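Parncombe & Cavcombe cold case support group, minutes, Feb 5, 2023

Present: Seija Koivisto (chair), Adeel Dogar, Esko Hyvönen, Seija Niskanen (notes). Apologies: Ionuț Furtună, working.

**Last minutes.** Agreed. Adeel's surname spelt wrong on page 2, fixed.

**Turunen burglary and fire.** Esko rang the review team again. File has moved to Odinbridge, no named officer yet. He was told to put it in writing, has done so, no answer. Seija K to write to the MP's office if still nothing by next meeting. Family don't want press at this stage. Please respect that, incl. on the Facebook page.

**Leaflets.** 3000 printed, first batch had the old phone number so those are going in the recycling. Adeel has the good ones in his garage. Cavcombe end not covered at all, needs 6 people for a morning. Names to Adeel.

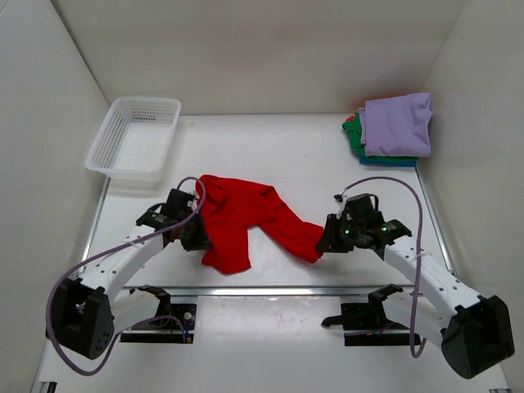
Parncombe side mostly done apart from the flats, where we can't get past the door entry. Esko to ask the housing office about the noticeboard.

**Money.** £110 left after the printer was paid. Hall hire due. Talked about a raffle, no one keen. Left it.

**Witness appeal.** Long discusion. Seija N thinks the wording asks people to guess at dates, which the police said not to do. Ionuț had emailed a shorter version, read out, liked better. Last line to come out, sounds like we are accusing someone. Seija N to retype and send round.

**Anniversary walk.** June. Same route unless the river path is shut. Esko checking with the counci.

**AOB.** Key to the side door, who has it? Not Adeel.

Next meeting same room, date to be emailed.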